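Date: Nov 12, 2023
Subject: Re: [residents] Taking the Pramivier name off the building

> Has anyone heard what the managing agents want to do about the sign?
> I got a voting form under my door with two boxes on it and no
> explanation. Also, do we all need new deeds if the name goes? My
> sister thinks we do, and she's usually right about this stuff.

Hi all,

I went along to the meeting at Drellberg Hall so I can fill in a bit. The form is for the name only. Box one keeps Pramivier Court, box two changes it to plain old Navaratnam Road, numbers as they are now. There are 152 flats and the lease says 100 of us have to say yes, so a form left in the kitchen drawer counts as a no (mine was in the drawer until last night!).

No new deeds, as far as I could follow. The agents send one notice to the Land Registry and the title gets updated. You would have to tell your bank and your insurer yourself, and the council does the post.

The sign is a separate row. Skesoretti quoted for taking the letters down back in July and wanted extra for making good the brickwork, and people got quite cross. I'd leave the brickwork till spring, but I'm on the back side of the building and don't have to look at it.

They had 66 forms in by the end of the evening, yes and no together, so please do send yours. The box by the lifts is fine, or scan it to the agents.
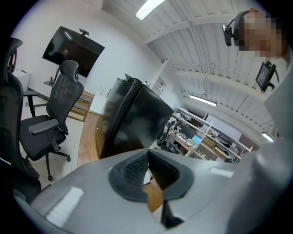
*Grey gripper with the black ribbed pad, wooden surface showing through the gap.*

Oh, and whoever asked about parking permits: they stay valid with the old name on until they run out. I did check that one twice.

See you by the bins,
Flat 54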